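Makesley Robotics Course Forum
Board: Term Project – Shelf Retrieval
Thread: Wrist view under the middle shelf, and the order of approach
Page 1 of 1

tberchtold_instructor
Course staff

This thread is opened for Groups A through D, who are now in the retrieval phase of the term project. Please keep discussion of the approach path here so that all groups may consult it before the August review. Questions about grading belong on the other board.

The task remains as written in the handout. An operator selects one item on the white shelving unit, the system proposes a grasp, and the arm carries out the approach without touching the shelf or any neighboring item. A run in which the hand brushes the shelf board is scored as a contact, even when the item is retrieved.

Several groups have asked whether they may plan from the head view alone. The handout permits it. The course staff advises against it for any item that sits behind the front edge of a board, and the wrist view should be consulted before the final segment of the path.
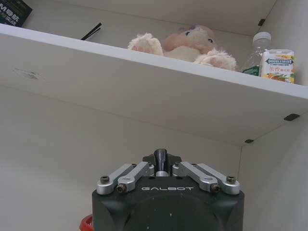
Groups should agree among themselves on the height at which the arm stops before the final segment. The planner will accept any height, including one below the board, and it will then report a straight path to the item. It does so when the shelf has been left out of the collision model, and two groups left it out in their first submission.

Please post your stop height and your reasoning by the end of the working session.

Theresia Berchtold
Course Instructor

----------

kwofie_groupB
Student

Group B submits the following. Our stop height is one hand's width above the top of the board, measured from the lowest point of the hand. We approach level and do not tilt the wrist until the hand is past the front edge.

Our reasoning is that the front edge of the board hides the lower part of whatever stands behind it whenever the camera is low. From there the bottle shows mostly its upper body and cap, and our grasp proposal was placed too near the cap as a result. When we planned from above the board, the proposal moved down to the middle of the bottle.

We have logged 61 runs so far. We would ask staff to confirm whether runs stopped by the operator before contact are to be included in that number.

----------

ledgerline
Student, Group D

Group D respectfully disagrees with the stop height given by Group B.

One hand's width is generous on the middle shelf, but the same rule has to serve the desk surface and the top shelf as well. On the top shelf the arm is close to the end of its reach, and the extra height costs us the wrist angle we need. We would prefer a separate stop height for each level, stored in a table and read by the planner.

We also do not agree that the low view is without value. It shows the underside of the board and the corner where the back wall meets the side panel, and both are fixed. The items are moved between runs. The board is not. We use the corner to check the position of the base before each run.

----------

kwofie_groupB
Student

A table would be acceptable to Group B if every group used the same one. If each group writes its own, the results cannot be compared at the review, and the comparison counts for a large share of the report.

On the second point, we have no objection to using the corner for a position check. Our objection is to placing a grasp from that view.

----------

tberchtold_instructor
Course staff

Thank you both. To answer the question from Group B: runs stopped by the operator are to be included and marked as stopped. Please do not delete them from the log.

On the matter of a shared table, the staff will accept one provided that all four groups consent in this thread. I would add that a position check and a grasp proposal are separate steps in the handout, and they may draw on separate views.

----------

m_oduya_A
Student, Group A

Group A consents to a shared table.

We wish to raise the matter of item order. Our operator has been selecting items from left to right. On the middle shelf this means the pink plush bear is attempted before the bottle beside it, and the small carton in front of the bottle is attempted last. We believe the carton ought to be first. It stands in front of the bottle, and a hand closing on the bottle has very little room to avoid it.

The handout does not state an order. May a group choose its own?

----------

ledgerline
Student, Group D

Group D has been taking the carton first for the same reason. We have found the plush bear to be the more difficult item in any order. The Civarex planner treats it as rigid and closes the fingers to a fixed width, which is suited to the bottle and unsuited to a soft toy. We set the width by hand for that item and recorded the change.

----------

cenura_lab_desk
Laboratory support

A reminder from the laboratory desk. Changes to finger width are permitted, but they must be entered in the settings sheet and not only in the run notes. At present the sheet contains 2 such entries, and the run notes suggest there ought to be more.

The desk has also been asked for a reference view of the complete unit with both arms at the ready position, so that groups can return items to their places between sessions. It is posted here and will also be placed in the Cenura folder.

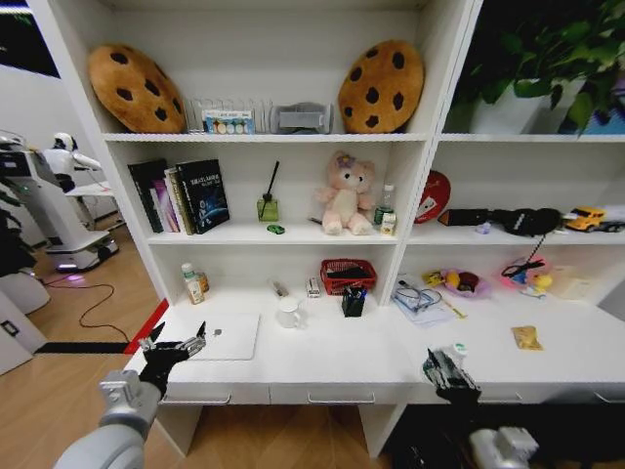
Reference view, both hands at the ready position before the white shelving unit and desk.

Please return items to the shelf and compartment shown. The two round cookie cushions belong on the top shelf, at either end of the left compartment. The yellow toy truck belongs on the middle shelf, to the right. The glasses on the desk are part of the item set and are not to be taken away as lost property, as has occurred once.

----------

m_oduya_A
Student, Group A

Thank you. Is the laptop on the desk also an item, or is it to be treated as an obstacle?

----------

cenura_lab_desk
Laboratory support

It is an obstacle. It stays closed and is never to be selected. The potted plant on the top shelf is likewise an obstacle, and its leaves should be given more clearance than the pot.

----------

harrow_st
Student, Group C

Group C consents to the shared table, with one reservation.

We do not think the order of items should be left to each group. If Group A and Group D take the carton first and the others do not, the contact counts for the bottle will differ for a reason unrelated to the planner. We would prefer a fixed order or a random one drawn before each session.

Our own log holds 400 grasp proposals on the middle shelf, and we are willing to share it with any group that wishes to test an order against it. The complete course set now stands at 2,656 proposals, although many of these come from the earlier layout and should be used with care.

----------

kwofie_groupB
Student

Group B supports a random order. We do not support a fixed one, as any fixed order will favor whichever group has practiced it.

----------

ledgerline
Student, Group D

Group D would accept either, but notes that a random order will sometimes place the bottle before the carton, and contacts will follow. We ask that these be reported on a separate line.

----------

tberchtold_instructor
Course staff

The following applies from the next session.

The order of items will be drawn at random by the laboratory desk and posted at the start of the session. Contacts with the carton during a bottle run will be reported on a separate line, as Group D requests. Groups A, C and D have stated their consent to the shared table. Group B has stated a condition, which I understand to be met – please confirm.

Group D is asked to prepare the first draft of the table, with one row for each level of the unit. Group B is asked to review it for the middle shelf.

Theresia Berchtold
Course Instructor

----------

kwofie_groupB
Student

Confirmed. We will review the middle shelf row once the draft is posted. We maintain that one hand's width is the correct value for it.

----------

ledgerline
Student, Group D

The draft will be in the Cenura folder by 4 p.m. The middle shelf row will be left blank until Group B and Group D have met.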